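3.2 The simulated household tasks

The practical part of the course takes place in simulation during the first weeks, and only later on the real arm. We decided this for two reasons. The laboratory has one arm for all student groups, and beginners need many failed trials before they understand why a grasp fails. In simulation a failed trial costs only a few seconds, and the students can repeat it from exactly the same start.

The tasks are built with Zevik, our set of rooms and small household objects. Each task consists of a room, a robot at a fixed place, a number of objects and one sentence of instruction. The students work in groups of 2. Each group controls the arm by hand with a 3D mouse and records demonstrations, which are then used to train a simple imitation policy. The recording tool, Nonik, saves the joint positions, the state of the gripper and the camera views at every step. Over the whole course the groups recorded 1228 demonstrations. The groups that could not finish a task were also asked to hand in their recordings, as we wanted to study them later.

Fig. 2 is taken from the bathroom, where the objects stand on the lid of the toilet tank. This surface was more difficult than the tables in the other rooms. It is narrow, other objects stand close to the one which must be grasped, and the arm has to reach it from the side of the room. Several groups first tried a grasp from the side, as they had learned on the kitchen table, and they pushed a neighbouring object to the floor. After this experience most of them changed to an approach from above.
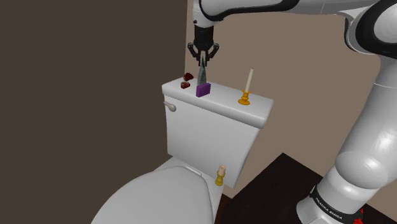

Fig. 2. Bathroom task in Zevik: the gripper, pointing down, at the top of a tall tapered object on the tank lid. A candlestick with a slim candle stands on the same lid.

The tall object was chosen on purpose. Its top is thin, so a small error in the horizontal position is enough for the fingers to close beside it. The students could see this error only badly from the front view, and we observed that they turned the camera much more often than in the other tasks – some 9 times in one demonstration. We did not limit this, but we asked them to write the number in their report.

After each session the groups answered three open questions about their own recordings. We wanted them to say where they hesitated, what they would do differently, and which part of the motion a policy would find hard to copy. The answers were short at the beginning of the course. By December they had become longer and more exact, and many students now spoke of the approach and the grasp as separate phases, although we had not used these words in the instruction.

One limit of this set-up must be mentioned. Contact between the fingers and an object is simplified in Zevik, and a grasp which holds in simulation does not always hold on the real arm. We come back to this point in Section 5, where the results of the transfer sessions are given.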